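News > Automation > Safety and faults

Medeck pauses hand-held gripper sessions after jaw fault

Medeck has stopped recording work with its hand-held grippers at Falness until a fault in the jaw position reading is fixed. The company said no one was hurt. It has set aside 433 recordings made in September and told the two customers who received them not to use the files for now.

The fault was found when a test arm in Dostham, running on the new recordings, closed too far on a plastic jar and cracked the wall. The arm was stopped by its operator. Staff first blamed the arm's own force limit, which was checked and found to be set correctly. They then went back to the recordings and found that the opening between the jaws was logged wider than it was. The error reached 4 mm in the worst files.

At Falness, operators work at a table with a gripper in each hand, handling small household items in and out of a tray. A cable from each gripper carries the jaw reading to a computer, and the same reading later tells an arm how far to close. 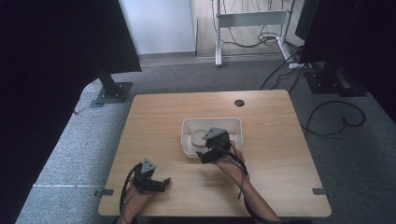

Nicanor Moya, who runs the sessions, said the operators had no way of noticing. "The gripper feels the same in your hand. The jar gets picked up, the lid gets picked up, and you go on to the next one," he said. "The number is wrong in the file and you don't see the file until later."

According to Medeck, the cause is a small position sensor that moves out of place when the cable is pulled sideways. The part was changed in the summer after an earlier version wore out too quickly. The new one was tested for 2000 open and close cycles on a bench before it was put to use, but the cable was held still during that test. During sessions it moves with the operator's arm.

Calibration is done at the start of each shift by closing the jaws fully and then opening them to a gauge block. Units that passed in the morning were drifting by early afternoon. Moya said one unit was out by 3 mm at 2:30 p.m. and read correctly again the next morning, after it had been calibrated, so the shift log showed nothing wrong.

Thin-walled items are the main concern. A jar of clear plastic gives way with little pressure, and an arm that believes its jaws are still open will keep closing. Round lids are less of a problem, as they are stiff and tend to slip out of the grip before they break. 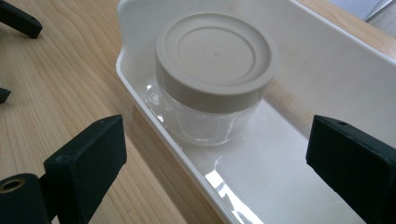
What happens next

Medeck will fit a clamp that holds the cable against the gripper body, so that a pull on the cable does not reach the sensor. The clamps are being made by Valcárcel, which also supplies the jaws. Calibration will be repeated at midday and at the end of each shift, and a unit that fails either check will have that day's files held back.

The company is trying to correct the September recordings by measuring the jaw opening in the video and comparing it with the logged value. Files that cannot be corrected will be deleted. Moya said he expected most of them could be saved, but did not want to give a figure yet.

The test arm in Dostham is back in use with older recordings, at reduced closing speed. Sessions at Falness will restart once the clamps have been fitted and a full shift has been run without drift.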